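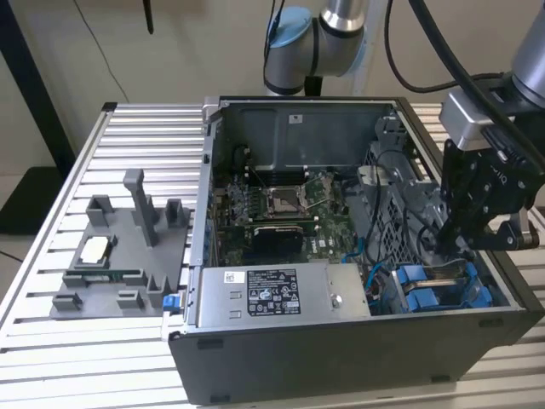
Vol. 7, No. 2

Does Buying Refurbished Save Students Money?
Project report by Nuria Pacheco
1/21/22

The Hiltusel store near campus claims that a refurbished desktop saves a student "hundreds." I wanted to see where that number came from. The store could not tell me, so I ran a price survey of my own.

I collected 138 listings from Hiltusel and two online sellers, Pellel and Samarakoon. New desktops with similar specs averaged $700. The refurbished ones were cheaper, sure, but the listed price is where most ads stop. Shipping, a keyboard and a longer warranty were nearly always extra – and the warranty was the big one.

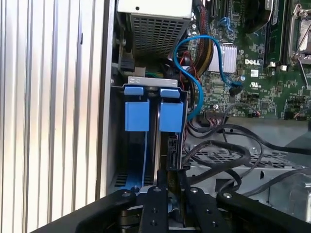

Pellel charges for any coverage past 30 days. Samarakoon includes a year but will not pay return shipping. Once I added these costs, the gap shrank a lot, and in 7 listings it was gone.

I also doubt the grading labels. "Grade A" meant three different things at three sellers, and Trollix, the review site all of them quote, does not say how it tests anything. I left its scores out.

My sample has problems too. I only looked at desktops, and prices in the week after winter break may not be normal. I plan to repeat the survey in February with the same search terms. Until then I would not put "hundreds" on a poster.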